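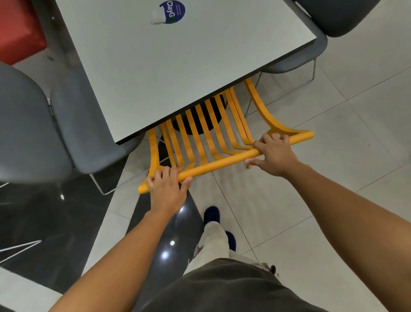

What is Harbour Line?
Harbour Line is a daytime television serial set in the fictional port town of Branska. It follows two families, the Fatskas and the Tais, who own rival shipping firms and have been marrying, suing and deceiving one another since the first episode.

Format
Episodes run for half an hour with one commercial break in the middle. The first season had 219 episodes and the second had 269. Most episodes carry three stories at once, and a scene seldom lasts longer than two pages of script. The program is recorded on standing sets, the most used being the Fatska kitchen, the hospital ward and the bar at the Cirus Hotel.

Setting
Branska has a harbour, a courthouse, one hospital and a ferry that is often cancelled when a character needs to be stranded. Its location is never given. Early scripts mention a colder town "up the coast", but this was dropped after the first season.

Main storylines
The opening year deals with the sale of the Cirus Hotel, which the Tai family buys with money borrowed under a false name. The eldest Fatska son finds the loan papers and keeps quiet in return for a share of the business – a bargain that comes apart at his sister's wedding.

The second year moves to the hospital, where a ward sister learns that two babies were switched during a storm. The story ran for five months. It ended in a courtroom episode in March, with the older Tai daughter named as a Fatska by birth.

Later plots include a ferry collision, a forged will and the return of a husband thought drowned.

Production
Scenes are recorded out of order, with the hotel bar usually done in a block. The 400th episode went to air on Sep 5, 2019 and was set entirely on the ferry. It used no music apart from the opening theme.

See also
List of Harbour Line characters
Cirus Hotel (fictional hotel)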